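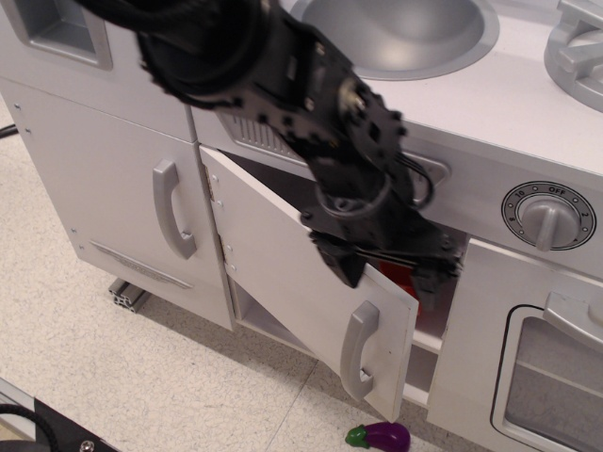
The toy kitchen, with the door of its middle cupboard open.

How a Kitchen Is Arranged
Thygesen Learning Center, Pages for Young Readers

A kitchen is a room for preparing food. Every part of it has a job, and a toy kitchen copies many of those parts in a smaller size.

The flat top is called the countertop. The sink is a round bowl set down into it, so that water stays in one place. The burner is the part of a stove where a pot is heated. The raised metal bars over a burner are called a grate, and they hold the pot steady.

A control knob has marks around its edge. On the toy kitchen, one of the marks is the word OFF. In a real kitchen, children should leave the knobs to an adult.

The slots in the long silver panel under the countertop form a vent grille. In real kitchens, a vent lets air move in and out.

Inside the Cupboard
A cupboard keeps dishes clean and out of the way. Its door turns on hinges, and its handle gives the hand something to hold. A cup should stand on its base, with its opening facing up, so that it does not roll. The red cup in the toy kitchen is stored in this manner.
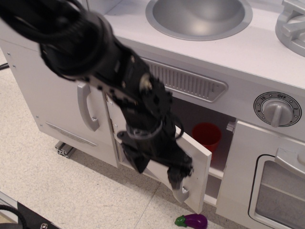
Words to Know
Countertop: the flat surface on top of kitchen cupboards.
Hinge: a joint that allows a door to swing.
Grate: a set of bars that supports a pot.
Vent: an opening that air can pass through.

Page reviewed 10/06/2025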